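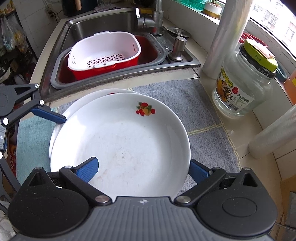 Secondhand Plates: Frequently Asked Questions

Home | Shop | Plate Care | FAQ | Returns | Contact

We get a lot of mail about used dinnerware, and much of it starts with something the writer read on a forum. I'm doubtful about most of those tips, including a few I used to repeat myself. These are the questions that come in most often at our Letville shop.

Are the gray and brown marks on the middle of a white plate permanent?

Sometimes, and anyone who tells you for sure from a picture is guessing. A big white plate with a fruit print near the rim can look fine on the sides and still have faint brownish smudges and scratches across the flat part, maybe with a small dark speck as well. Smudges can be food, metal rubbed off from knives, or stain that has worked into worn glaze. The first two often clean up. The third usually doesn't.

So what should I try first?

Dish soap, warm water and a soft sponge. Then a paste of baking soda and water, rubbed lightly on the flat part only. If the mark gets paler, keep going. If it looks the same after two tries, stop. People write to tell me they scrubbed for an hour and the plate is now dull as well as stained.

Does toothpaste work?

It's an abrasive with mint in it. I've never seen it do anything baking soda didn't.

What about the cleaning pastes sold for this?

We tested Dilano on a box of chipped plates we couldn't sell. It took off knife marks well enough. It did nothing for a real scratch, whatever the label hints at, and I wouldn't put it anywhere near a printed decoration.

How do I clean around a fruit decal?

Gently, and with your fingers if you can. Some decals are under the glaze and will outlast all of us. Others sit on top and wear away a little with every wash. Run a clean fingertip across the edge of the print. If you feel a step, treat it as an on-top decal and wash it by hand. If you feel nothing, it is probably under the glaze, but I said probably.

The seller says "dishwasher safe." Is that true?

It may have been true when the plate was new. A seller who bought it at a yard sale doesn't know what it has been through since. If there's a mark on the back, go by that, and if there isn't, hand wash.

Can I stack plates that have prints on them?

Yes, everybody does. The trouble comes from the unglazed ring found under many plates, which can be rough and will scratch the plate below when you slide one off the other. Lift the top one straight up. A paper napkin between two plates works as well as the felt circles Risto sells – I've used both and couldn't tell you the difference after a winter in the cupboard.

How high can the stack go?

I stop at 8 dinner plates. There's no science behind that, it's what I can lift with both hands without swearing. Keep the same size together. A wide plate sitting on a smaller one wobbles.

Two plates have the same fruit. Are they a set?

Not necessarily. Similar prints turn up on different plates, and "matching set" is the loosest phrase in the secondhand trade. Put one on top of the other and look at the rims. If they don't sit together evenly, you have two plates with fruit on them. Nothing wrong with that, but don't pay set prices.

Is my old fruit plate worth anything?

Most likely a few dollars. We once had a caller who had been told hers was worth 2,000, by someone who then offered to sell it for her on commission. It was a nice plate. We sold one much like it for 18.

Are scratched plates safe to eat from?

Light knife marks on a modern plate don't worry me. A crack, a chip, or glaze that is flaking does. For old plates with bright colors where the food goes, I won't promise you anything, and home swab tests are not as reliable as people want them to be. Hang it on the wall or put it under a flowerpot.

Do you buy plates?

Yes, in person only. Bring them washed so we can see what's a stain and what's dinner. We don't quote from pictures, because shine off the glaze hides too much.

Who answers these?

Kosmas Kalogeropoulos, at the counter most mornings from 9. Page last changed 23/06/2026.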